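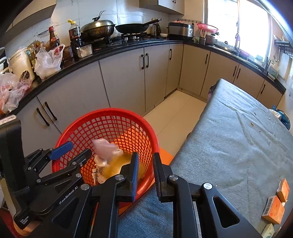
Subject: Re: [kimau-kitchens] Sorting the wrappers – who has a system?
Date: 18/06/2024

On the list, a member in Koech wrote:
> We clear the table after every meal and still end up with
> plastic bags everywhere. I've got 58 of them stuffed in
> a drawer. Does anyone keep them apart from the cartons, or
> does it all go in together?

Oh, I love this question! I keep one big round basket on the kitchen floor beside the table and everything goes in together – bags, wrappers, the lot. Mine's red plastic with open lattice sides, so you can see at a glance how full it's getting (and a colour that bright is hard to walk past). Small boxes stay on the table until last. I flatten those and put them in with the paper.

I sort once a week on the tiles, 2 piles, soft plastic and everything else. The Clolitz depot takes clean bags again, by the way, and they were lovely about the monster load I'd saved up since December.

Do shake your tablecloth out first, though. Crumbs in the soft plastic bring ants, and I speak from experience!

Has anyone tried the Fludanent drop-off? I'd love to know their hours.

--
To leave this list, send a blank message with "unsubscribe" in the subject line.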